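Book alert app Forkex starts charging authors to reach their own followers

Forkex, the app that tells readers when a writer they follow has a new book out, will begin charging authors to send those alerts from December. Readers will go on using it for free. The company calls the change "a fairer footing for everyone who writes". A good many of the people who write are not so sure.

Until now the arrangement has been simple. A reader downloads the app, searches for an author, taps a button and gets a message on release day. The author pays nothing and, in return, puts a line at the back of each book telling people to go and download Forkex. Plenty of self-published novelists have been printing that line for years. It is in paperbacks that have already been sold and can't be called back.

Under the new terms, the first 100 followers stay free. Past that, an author can either pay a monthly fee or let the alert go out as what Forkex terms a "shared digest", in which new releases are bundled together and sent once a week. The company has not said how many titles will go into a digest, or who decides the order. Asked whether paying authors would be listed first, it replied that placement would "reflect reader interest". That could mean almost anything.

The fee itself has three levels. The lowest covers up to 1,000 followers, which sounds generous until you remember that many of those followers signed up once, in the hope of winning a free ebook, and may not have opened the app again. Forkex counts them all the same. There is no way for an author to remove a follower who never reads the messages, and the company says it has no plans to add one. 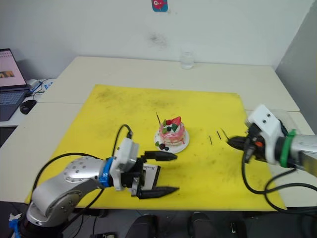
Small strawberry cake on a white plate.

Fellerico, an online group for independent writers of thrillers, romance and outdoor adventure stories, put a short survey to its members after the announcement. It had 241 replies. Most said they would not pay, and a fair number said they would drop the Forkex line from their next book. Surveys of this sort tend to attract the people who are already cross, and Fellerico admits as much in its write-up, but even the calmer replies come back to the same complaint. Authors believed they were building a list of their own readers. What they have is a number on somebody else's screen.

Forkex disputes that. It points out that its terms have always described followers as users of the app, and this is true, if you scroll down far enough. It also says that running costs have gone up and that alerts sent through the app are opened far more often than ordinary email newsletters. It did not supply figures for either claim when we asked, though it did send a link to a page of happy comments from authors, none of them dated.

Rivals have been quick to spot an opening. Mindano, a smaller service that began as a reading diary, says it will carry release alerts at no charge and let authors take a copy of their follower list with them if they leave. That is a better offer on paper. It is also very close to what Forkex was promising when it had as few users as Mindano has now, and Mindano would not be drawn on how long "no charge" is meant to last.

Guerra, which prints and ships paperbacks for self-published writers, has taken a different line and is offering to swap the back page of any title already on its system without the usual correction fee. Authors have until the end of December to ask. The small print limits this to 3 titles per account, so anyone with a long series will have to choose, and the copies already sitting in a warehouse will go out with the old page in them.

For readers, very little changes at first. The button still says "follow" and the messages will still arrive, though some will come up to a week after the book does. Release week matters a great deal to a writer without a publisher behind them, as a burst of early sales is what pushes a title up the shop charts. A weekly digest that lands six days late is not much use for that, and Forkex must know it — its own help pages advise authors to send alerts "in the first few hours".

The company says authors will see the new prices in their accounts before they are asked to choose. Anyone who does nothing will be moved to the shared digest automatically. Forkex has not said whether followers will be told that this has happened.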